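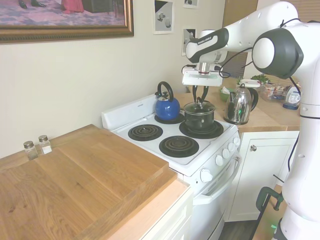
Faut-il budgéter les doigts de préhension séparément du bras ?
Ils forment une ligne à part, car leur usure suit un autre rythme que celle du bras.

Étape 1. Relever les objets à saisir : boutons de couvercle, poignées, anses. Noter le diamètre de chaque prise.

Étape 2. Prévoir 2 jeux de doigts par poste et un amortissement du bras sur 12 mois.

Étape 3. Ajouter 15 % pour câbles, brides et serre-joints. Chez Hekorberg, Gudrun Hamann valide ce poste en juin.
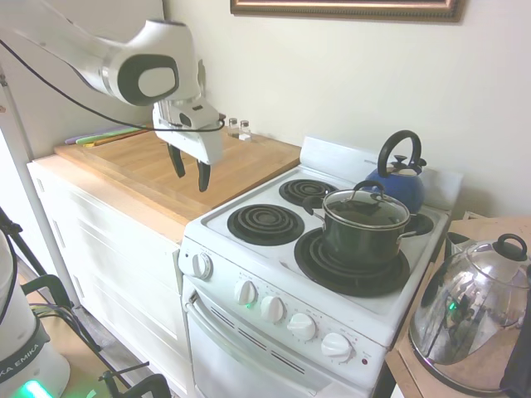
Pince ouverte au-dessus du plan de travail, à gauche de la cuisinière.

Étape 4. Joindre le devis Reneo au dossier.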